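**Re: [mending-list] Is it worth saving old T-shirts for a quilt?**

Hi Marina and everyone,

Yes, yes, do it! I've been waiting for somebody to bring up T-shirt quilts again. A few pictures first and then I'll go through your questions in order.
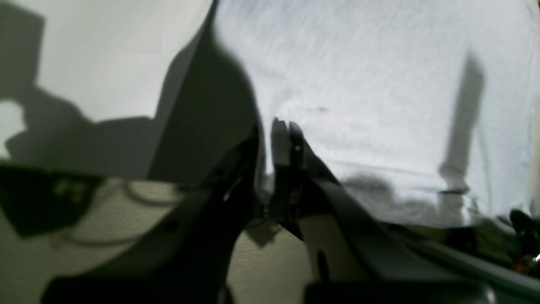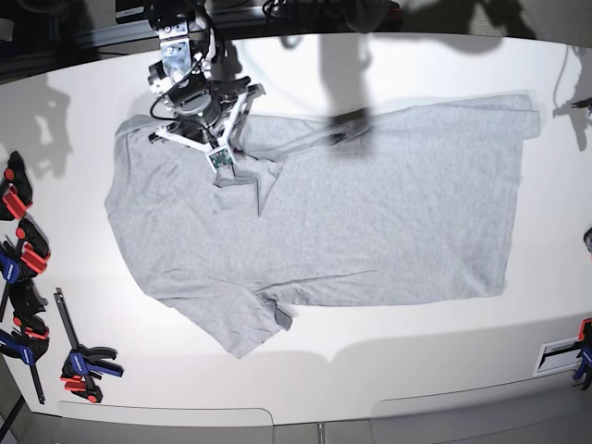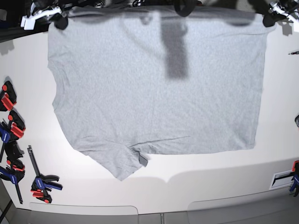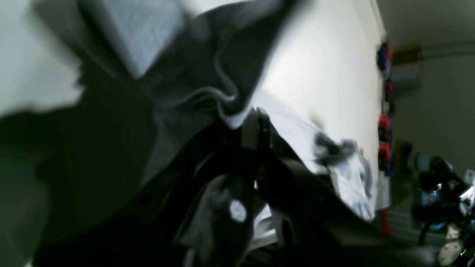
*Grey tee on the white table (second and third pictures)*

On 1 list digest, Marina Bakalis wrote:

> I have a drawer of my late dad's shirts, mostly plain greys and navy with a few
> from the Grolholm fun run. I'd love to make a lap quilt but I've only ever
> sewn cotton and I'm scared of stretch. Do I need the iron-on backing? How
> many shirts? And what do I do with the really thin ones?
>
> Marina

First, the backing. I'd say yes for your first one. Jersey curls the moment you cut it and it creeps under the foot, and a light woven fusible stops both. I use the Tanell one, the lightest they do, and it still drapes nicely after washing. The heavy stuff makes a quilt that feels like a placemat. Wash the shirts beforehand with no softener, cut them up the side seams, and fuse BEFORE you trim to size. I did it the other way on my first quilt and ended up with 20 blocks that were all slightly different shapes. (It's on the dog's bed now and she's very happy with it.)

How many shirts depends on your block. For a lap quilt I like 24 blocks, six rows of four, and you can get two out of most adult shirts if you use the back as well. Don't feel you have to use only the bits with printing on them! Plain grey is gorgeous as a resting spot for the eye, and with navy beside it you'll hardly need any other colour. I'd spread the fun run ones out so they aren't all in one corner.

The thin ones: double them. Put a second layer of jersey behind, fuse it, and treat it as one piece. Or keep them for binding, cut across the stretch. Jersey binding is so soft around your hands on a cold night, I can't recommend it enough.

Other odds and ends:

- ballpoint needle, size 80, and a fresh one halfway through
- walking foot if you can borrow one (I have a spare, the old Wieczorek, it's noisy but it works)
- longer stitch than usual, I sit at 3
- press, don't drag the iron
- keep the sleeves, they make good pockets

For the middle layer I'd go with cotton batting or even an old flannelette sheet. Tie it with perle cotton if quilting the whole thing sounds like too much. My favourite one is tied and it's been through the wash every couple of weeks since May without a knot coming loose.

If anybody wants to do this together, I'm in. We could each post our layouts before sewing them up, I love seeing those. Marina, please send yours even if it's just piles on the floor!

Does anyone know if Grovar still carries the wide flannelette? Their last catalogue skipped it.

Cheers from a very linty sewing room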